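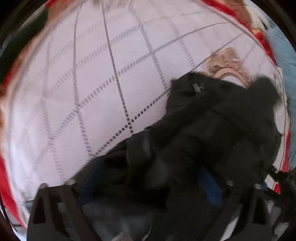
**Unit 6: Picking Up and Sorting Outerwear**
Housekeeping Skills, Ilside Adult Learning Center
Bring these notes to the practical in January.

Winter clothing ends up on the floor more than any other kind. It is bulky, it slides off hooks, and people take it off in a hurry near the door. This unit covers picking it up, sorting it, and getting it ready to hang or wash. Folding is in Unit 9.

## Before you lift anything

Look at the pile first. A padded jacket can hide a smaller item in its folds or underneath it. Different colors showing in one pile may be separate pieces, or one may be a lining. You can't tell until you open it up.

Clear a place to put things. On a tiled floor, lay down a clean sheet if you have no table. Don't drag a garment across tile. Grout is rough and holds grit, and padded shells snag.

## Lifting

1. Take the top garment by the shoulders or collar, with both hands. Don't pull by a zipper tab or by the trim on a hood.
2. Lift straight up and let anything caught inside drop out.
3. Shake once, gently, away from your face.
4. Check the sleeves. Gloves and hats get pushed down into them.
5. Go back for whatever is left on the floor.

## Pockets

Empty every pocket, including the inside one. Put the contents in a small bag and pin it to the hanger. In the Plisari exercise last term, most groups missed the inside pocket.

## Sorting

| Group | What goes in it | Next step |
|---|---|---|
| A | Padded and quilted jackets | Close zipper, hang on wide hanger |
| B | Fleece, sweatshirts, light layers | Check label, wash or fold |
| C | Sheepskin, fur trim, fuzzy slippers and lined boots | Keep dry, brush, set apart |
| D | Sheets and towels | Linen basket |

Group C is where mistakes get made. Real sheepskin and the synthetic kind look much alike, so read the label. If the label is missing, treat the item as real: no machine, no dryer, no radiator.

Footwear never goes in the same basket as clothing, even soft indoor footwear.

## Hanging padded jackets

Use a wide hanger. Leave at least 2 inches between jackets so the filling can recover. If the filling has bunched up, pat it out with flat hands from the center toward the edges. Damp jackets hang in the open, at a room temperature near 70 degrees, and go in the closet only when the inside of the sleeves is dry.

Let a removable hood hang down the back. Fluff the trim with your fingers. A soft brush is fine if the trim is clean and dry.

## Practical

Work in pairs. Each pair gets one mixed pile and one set of blank tags. Sort the pile into the four groups, tag each piece, and hang everything in Group A. The Londoño and Virnham sections share the back rack, so put your section name on the tags.

Hand in:

- the completed tag list
- one paragraph on any item you weren't sure how to sort, and where you put it

Reading for next time: the care symbols sheet, both sides. Bring one garment from home with its label still attached.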